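**Zutport Tenants' Association, minutes of the general meeting, 09/03/2020**

Held in the ground floor lounge, Zutport building. Chair: Emese Vincze. Minutes: Dénes Boros, again. Apologies were received from two households and a third sent a complaint, which has been filed under apologies.

## 1. Previous minutes

Approved, with one correction. The last minutes recorded that Emese "stormed out." She wishes it noted that she went to move her car. The minute-taker stands by "briskly."

## 2. Laundry room

Dryer 2 has been eating quarters. Kiss Appliance Repair came out, charged $246, and said the coin box was full. Emese asked who is supposed to empty the coin box. A long discussion followed, in which it was established that the landlord thinks we do it and we think the landlord does it. Dénes to write to the landlord. Until an answer comes, the coin box key will stay with Emese, who had it in her purse the whole time.

The sign-up sheet is back. Writing "all day" across a Saturday slot is not a booking. Neither is a sock left on the lid.

## 3. Heating

The Prarkuder boiler was serviced and passed. Top floor says it is too hot. Ground floor says it is too cold. Second floor reported no problem and was looked at with suspicion by everybody else. A motion to turn the thermostat up one degree failed on a tie. A motion to turn it down one degree failed on the same tie. The thermostat stays where it is, under its plastic cover, which somebody has been opening with a butter knife. The knife was shown to the meeting. It was not claimed.

## 4. Hallways and trash

Cardboard is still going into the regular bins whole. Zollport Hauling has written to us twice and the second letter used bold type. Boxes must be flattened and put in the blue bin. A resident asked if a pizza box counts as cardboard. Opinions differed for eleven minutes. Ruling from the chair: clean lid yes, greasy bottom no, and please tear them apart at home.

Small scraps get swept up by whoever made them. A broom and a dustpan do this job very well and no training is offered. It was pointed out that the tile floors show everything, and that "it was like that when I got here" has been used by four separate apartments. 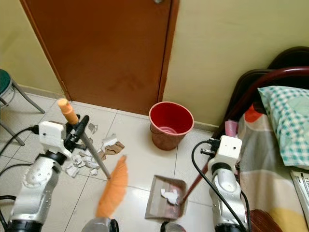 ## 5. Money

Opening balance was $740. After the dryer visit and the new mop heads, we hold $279. Several people did the subtraction out loud and asked what kind of mop heads these are. Dénes explained that the figure also takes in the spring plants, the printer ink and a deposit on folding chairs. The receipts were passed around. One came back with a phone number written on it.

Agreed: anything over $50 goes to a vote first. Dryer repairs are excepted, so long as somebody checks the coin box before calling.

## 6. August cookout

Too early to discuss, according to the chair. It was then discussed for half an hour. Main points:

- Courtyard, if the landlord agrees. Front steps if he doesn't.
- No fireworks. This is aimed at one person, who nodded.
- Potato salad: last year there were six of them. A list will go up by the mailboxes and the first two names get to bring it.
- Music off at ten. Emese proposed nine. Dénes proposed that Emese be given the off switch, which passed easily.

## 7. Any other business

The bike on the second floor landing has no owner, one pedal and a great many defenders. It will be tagged and moved to the basement if not claimed by the next meeting.

A request for a suggestion box was approved. A suggestion was made right away that it should have a lock.

The question of who keeps propping the side door open was raised. The side door was open at the time, and it was getting chilly, so the item was carried over.

## Actions

- Letter to landlord about coin box and courtyard: Dénes
- Reply to Zollport, polite: Emese
- Reply to Zollport, if the polite one doesn't work: Dénes
- Potato salad list: Emese
- Bike tag: Dénes

Next meeting to be posted by the mailboxes. Chairs to be stacked by those who sat in them.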